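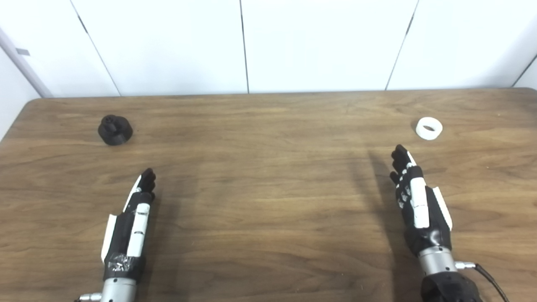 **Wilson Carhuamaca**
Service and Spares, Harkow

# Harkow two-hand bench cell: setup and care

The bench cell is a pair of robotic hands on arm mounts, set over a flat wooden top with paneled walls behind and to the side. It is sold for pick and handover work with small, light parts. The notes on this page cover cells shipped from our Hurnport shop. If yours came through Drevunow, the wrist parts are the same but the cable set is different, so check the label on the cable bag before you order.

## What ships

- Left and right hand, with white back plates and thumb plates fitted
- 2 wrist couplers, silver finish
- Hand cables, black, one per side
- Driver for the plate screws
- Spare plate screws in a bag
- Bench top and wall panels (flat packed, ships separately)

Power supply and controller are ordered on their own line. Arms are not included.

## Fitting a hand

1. Turn off the controller and unplug it.
2. Slide the wrist coupler onto the forearm until it seats. The key goes toward the thumb side.
3. Tighten the clamp screw by hand, then a quarter turn with the driver. Do not use a power driver.
4. Push the cable connector in straight. You should feel it click.
5. Leave slack in the cable. Turn the wrist through its full travel by hand and watch that the cable doesn't pull tight at either end.
6. Plug in, power up, and run HOME from the service menu.

Fit the left hand first. The right forearm gets in the way if it is already on.

## Checking reach

Use two light parts that won't mark the top. A printed cap and a plain ring work well, one on each side toward the back of the table. Bring both hands forward with the palms down and stop short of the parts. Each hand should line up loosely with the part on its own side. If one hand reaches farther than the other, compare the two arm poses in the service menu before you touch the couplers. Most reach complaints we get are a saved pose that was never updated after a hand swap.

Set the lights before you set the cameras. With a single lamp off to one side, the hands throw long shadows on the wood, and some vision setups will pick up the shadow edge as a part.

## Regular care

**Every Friday, or at the end of a work week:** Wipe the fingers and plates with a dry cloth. Look over the plate screws and snug any that have backed out. Check the connector on each wrist.

**Every 1000 cycles:** Run FINGER TEST on both hands. Write down any joint that reports slow.

**Every 2000 cycles:** Take off the back plates, blow out dust, and check the tendons for fraying. Replace in sets, never a single tendon.

Clear tape is fine for holding down a loose cover or sleeve near the base of the hand until a part arrives. Keep it off the joints and away from the clamp screw. Change it when it starts to lift.

## Common faults

| What you see | Try first |
|---|---|
| One hand doesn't home | Reseat the wrist connector |
| Thumb drifts outward | Tighten the thumb plate, run HOME again |
| Fingers stay curled | Run FINGER TEST, then check the tendons |
| Error 162 | Cable fault, swap left and right cables to confirm |

Error 162 will follow the cable if the cable is bad. If it stays with the hand, send the hand in.

## Spares and repair

Plates, screws and cables are in stock. Couplers are made by Rastogi and take longer. For repairs, contact Mohit Bansal at the Hurnport bench with the serial number from inside the coupler. Take the hand off at the wrist, leave the plates on, and pack it with the fingers open.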